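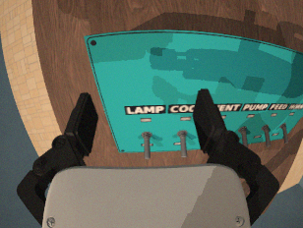
A Month of Peruvian Cooking Comes to the Arango Hotel

The Arango Hotel is delighted to announce that its ground-floor restaurant, Cedus, will be giving over its kitchen to the food of Peru for the whole of December, with a menu put together by guest chef Rosaura Yupanqui.

Regulars at Cedus will remember Chef Yupanqui from the supper she cooked with us last winter, when the potato and yellow chilli causa ran out well before the second sitting and several tables very kindly agreed to share. We have been asking her to come back ever since, and this time she is bringing her own spice blends, two of her cooks and her grandmother's recipe for duck with coriander rice.

The menu opens with ceviche of sea bass in lime and red onion, served with sweet potato and toasted corn, and grilled ox heart skewers with a peanut and chilli sauce. For those who like something gentler to start with, there is a creamy prawn chowder that is really a meal in itself (do leave room, though!). Main courses include the duck, a slow-braised lamb shoulder with white beans, and lomo saltado, the much-loved stir-fry of beef, tomatoes and chips. Vegetarian guests can look forward to stuffed rocoto peppers and a quinoa stew with broad beans and fresh cheese.

"I grew up in a house where lunch began at one and people were still at the table when it got dark," said Chef Yupanqui. "I would love guests to come hungry, order too much and stay a while. The kitchen at Cedus has made me feel very much at home, and they have even found me the right chillies."

Puddings are in the hands of our own pastry team, who have spent many happy afternoons practising their picarones - pumpkin and sweet potato doughnuts, fried to order and served with a dark spiced syrup. At the Vunar Bar next door, head bartender Walter Taipe will be shaking pisco sours and pouring chicha morada, a soft drink made with purple corn, pineapple and cinnamon, which younger guests are very welcome to enjoy as well.

The Peruvian menu is served every evening from 6pm at Cedus. A sharing feast is available for tables of 3 or more, and parties of 15 or more may book the Dirimon Room, our private dining room overlooking the courtyard, with a set menu chosen together with the chef.

Reservations are now open and can be made at the hotel's front desk or by calling the restaurant on extension 285.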